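Veler Plant Challenge

The Veler Plant Challenge is a student robotics project at Saarinen College, run as an evening class by Ginette Fraser. Teams program two arms on a shared rail to move artificial potted plants into and out of a tray.
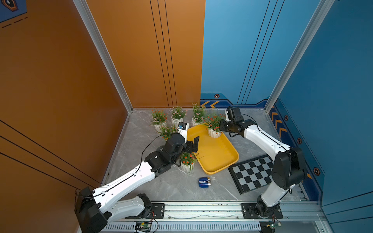
The two-arm cell with tray and plants

Teams have up to 12 minutes a run. The class meets on Sunday and has 40 members.
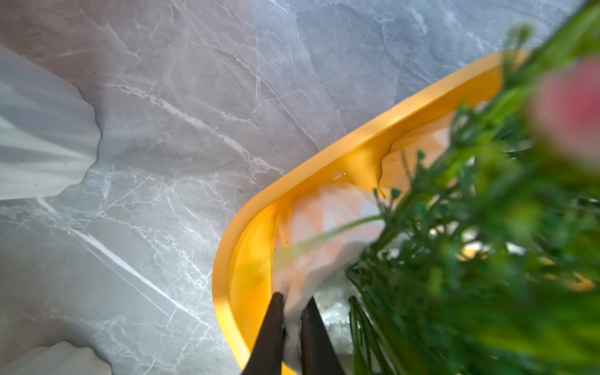 Gripper fingers at a white cloth in the tray

Scoring

A full score is 136 points. Plants left on their side lose marks – a rule brought in by Jitendra Mathur. 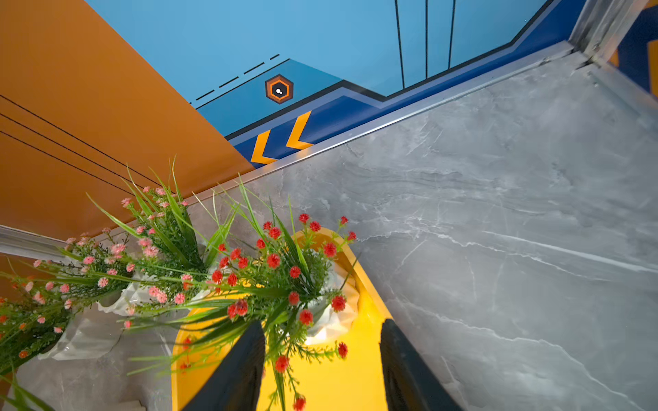

Red-flowered plant lying in the tray, wrist view

Wrist views are kept with each team's log and used in marking. Seren Pritchard's team holds the class record. Yellow pots with a paper or foil liner may be used as well as white ones. 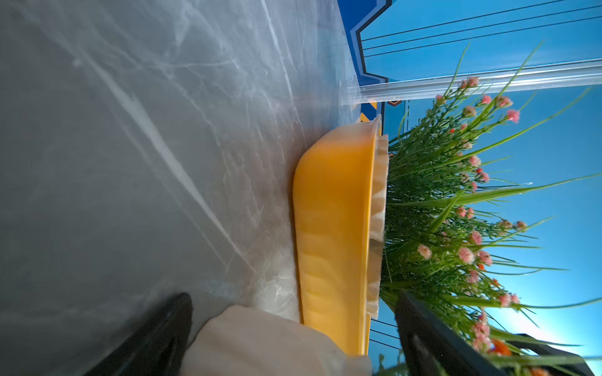
Equipment

The control software, Butix, was written by former students and is updated each August.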